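4.2 Arbeit an der Vorführstation

Die Einführung der automatisierten Endverpackung bei Trindmont verlagerte einen Teil der Tätigkeit vom Packtisch an die Vorführstation. Beschäftigte, die zuvor Steckdosenleisten von Hand einlegten, führen den Greifvorgang nun mit zwei handgeführten Greifern vor; aus den Aufzeichnungen wird die Steuerung der Anlage abgeleitet. Bis zum 27/01/2020 lagen etwa 3000 Vorführungen vor, erbracht von 17 Personen. Abbildung 3 zeigt die beidhändige Ausführung, bei der die Backen von beiden Seiten auf die Leiste gerichtet sind.
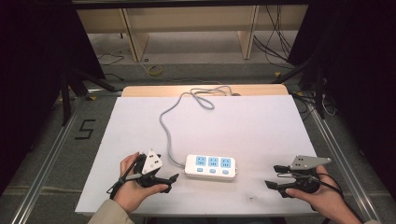
Abb. 3: Beidhändige Vorführung an einer Steckdosenleiste.

Die eigene Hand wisse längst, wie fest sie zufassen müsse, wandte Lesia Levchenko im Interview ein, mit dem Greifer fange man dagegen wieder bei null an; bezahlt werde man aber weiter wie am Packtisch. Ähnliche Äußerungen finden sich in mehreren Protokollen. Sie betreffen weniger die körperliche Belastung als die Einstufung: Das Vorführen gilt im Betrieb als Anlerntätigkeit, obwohl die Qualität der Aufzeichnungen von der Erfahrung am Produkt abhängt.

Hinzu kommt eine veränderte Taktung. Am Packtisch bestimmte der Materialfluss das Tempo, an der Vorführstation bestimmt es die Aufzeichnung. Zwischen zwei Durchgängen entstehen kurze Wartezeiten, die von den Befragten unterschiedlich bewertet wurden - teils als Entlastung, teils als Leerlauf unter Beobachtung. Bei einhändigen Durchgängen ist zudem die Annäherung an die Leiste mit geöffneten Backen eigens zu üben, da der Blickwinkel am Werkzeug von dem der ausführenden Person abweicht. 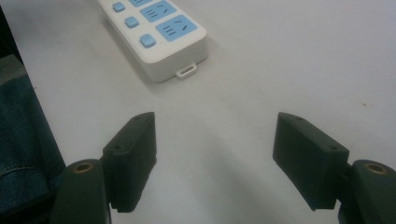 4.3 Folgen für Einarbeitung und Eingruppierung

Die Einarbeitung umfasste zwei Schichten und wurde von Zoia Prokopenko angeleitet. Eine tarifliche Neubewertung war im Erhebungszeitraum nicht vorgesehen.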